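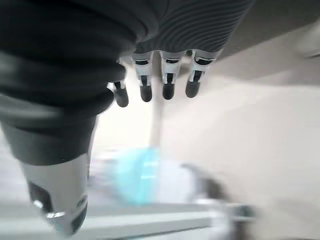 Jillton Wool Dryer Balls, Set of 4

Okay, so I have been making these for a while now and people keep asking me for a proper page instead of a bunch of emails, so I finally sat down and wrote one!

These are solid felted wool, all the way through. No foam core, no old sock in the middle (I have cut open a few store-bought ones and you would be surprised). I buy the wool from Rigoberto Pacheco over in Darkedby, who keeps a mixed flock, and that means the color wanders a bit from batch to batch. The February batch came out kind of oatmeal. If you want them all matching, put it in the order notes and I'll sort through the bin for you.

How I use them: I throw all 4 in with a normal load and 3 in with a small one. Towels come out fluffier and I quit buying dryer sheets completely. They do thump, especially for the first few minutes, so if your laundry room shares a wall with a baby's room, well, run it in the afternoon.

They'll get fuzzy. They all do! Mine look like tennis balls that have had a hard life and they still work fine. If one starts shedding, tie it up in an old nylon stocking, run it through a hot wash, and dry it on high. That tightens the felt right back up.

A few things people write in about:

Scent: none added. You can put a couple drops of lavender oil on them, but let it soak in overnight before they go in the dryer.

Static: they help with cotton. With fleece and polyester, not so much. Carola Mühlbauer, who has bought more sets than my own mother, takes her fleece out slightly damp and swears by it.

Dogs: keep them up high. Mine has eaten two.

Item number: 743
Size: a bit bigger than a tennis ball
Material: 100% wool
Comes in: a cotton drawstring bag

I ship twice a week, usually in the morning. If a ball comes apart in the first year, send me a picture and I'll mail you a new one.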